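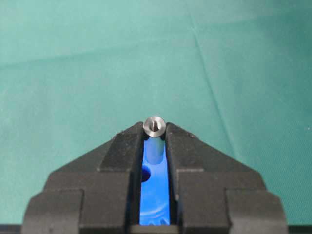

Why does metal shine?

Look at a clean spoon. You can see your face in it, a little bit funny. Why?

Inside metal there are very tiny things with the name electrons. They move easily from place to place. When light comes to the metal, the electrons send most of it back – like a ball from a wall.

If the metal is smooth, the light goes back in one direction. If it has many small scratches, the light goes everywhere and the metal looks dull.

Written by Mahsa Nouri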